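Call for Participants: Do Rowing Machine Scores Tell Us Anything About Boat Speed?

Posted 11 February 2019

Flultton Rowing Research is looking for rowers to take part in a study this April. We want people who have spent a fair amount of time on an indoor rowing machine and a fair amount of time in a boat, and who have begun to wonder what one has to do with the other.

Why we are doing this

Coaches love a number. Clubs post erg scores on the wall, pick crews from them, and tell parents that a fast test means a fast boat. We have read a good deal of what is said in favor of this and are not convinced by much of it. Most of the studies we looked at used small groups of very good rowers, all of about the same build. What that says about a mixed club eight on a windy Saturday is anybody's guess.

We may be wrong. If the scores hold up, we will say so, and we will publish the results either way.

Who can apply

You should be 18 or older and have rowed on the water for at least 2 full seasons, sculling or sweep. You do not have to be fast. In fact we would like to hear from rowers whose test scores have kept them out of a boat they thought they belonged in, and from rowers who pull big numbers and still can't get a single to run straight. Masters rowers are welcome. Coxswains who also row may apply as rowers.

Please do not apply if you are coming back from a back or rib injury, or if a doctor has told you to avoid hard exercise. A note from your coach saying you'll be fine will not change our minds.

What you will be asked to do

The study runs for eight weeks. You will come to our base at Clestau 11 times, mostly on weekday evenings. Some visits are on the machine and some are on the water, in club singles and doubles. You will pull two full tests of 2000 meters, one near the start and one near the end, and a number of shorter pieces in between. On the water you will row over a marked course in both directions, so that wind and current can't flatter anyone.

You will keep your normal training going and write it down. Write down what you did, please, and leave out what the plan said you should have done. We can usually tell.

What you will not be asked to do

No diets, no supplements, no blood tests. We are not selling a training program and we have no gadget to promote. Oltarus is lending the stroke sensors used on the oars, and the company gets no say in what we write about them. If the sensors turn out to be useless, that goes in the report too.

Pay and expenses

Each rower who finishes gets $200 and a full copy of their own data. If you drop out partway, you will be paid for the visits you made. We pay for parking. We do not pay for gas, and we know that is a sore point for people who live out past Halilović Landing.

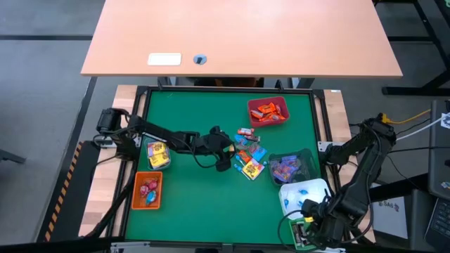
How to apply

Write to the study desk at Flultton Rowing Research, Clestau Boathouse. Tell us your age, how long you have rowed, which side you row if you sweep, and your most recent test score with the date you pulled it. A score from college does not count as recent unless you are still in college.

Add a few lines on why you want to take part. "To prove my coach wrong" is a perfectly good answer – so is "to prove my coach right." Applications close when the places are filled, and we will reply to everyone, including the people we turn down.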